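Cómo ordenar tazas en una estantería metálica sin comprar nada más

Cada vez que alguien publica una guía de orden, acaba recomendando cestas, separadores y etiquetas. Desconfío bastante. Una estantería de acero pintado, de las de tornillo, sirve para la vajilla de diario casi tal cual. La mía es una Skergate de 4 baldas y llevo años oyendo que «es de garaje».

Antes de empezar

Vacíala entera y pasa un paño húmedo. Los borrones de polvo del fondo salen; los roces de la pintura no, digan lo que digan los limpiadores milagrosos. El de Uvby me costó 295 coronas y dejó todo igual.

Paso 1. Aprieta los tornillos

Revisa los de los montantes y los de las esquinas interiores. Con la mano no basta, usa llave.

Paso 2. Decide qué va arriba

La teoría dice que arriba va lo que menos se usa. No me convence: las tazas pesan poco y el reborde delantero de la balda ayuda a que no resbalen. Los platos, más abajo.

Paso 3. Coloca las tazas de una en una

Bájalas despacio, salvando el reborde, y empieza por el fondo. Nada de apilar más de dos. Deja un hueco de 50 mm entre filas si tienes los dedos gruesos. 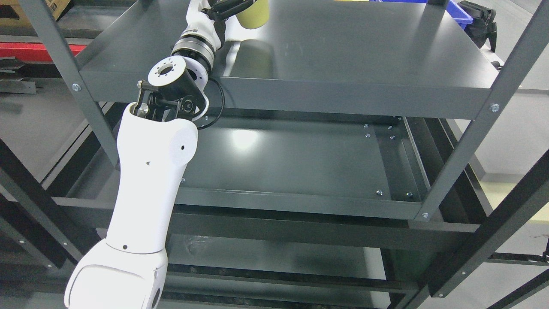
Paso 4. Espera antes de comprar accesorios

Úsala así un mes. Los ganchos Kołodziej quizá te hagan falta, aunque yo lo dudo.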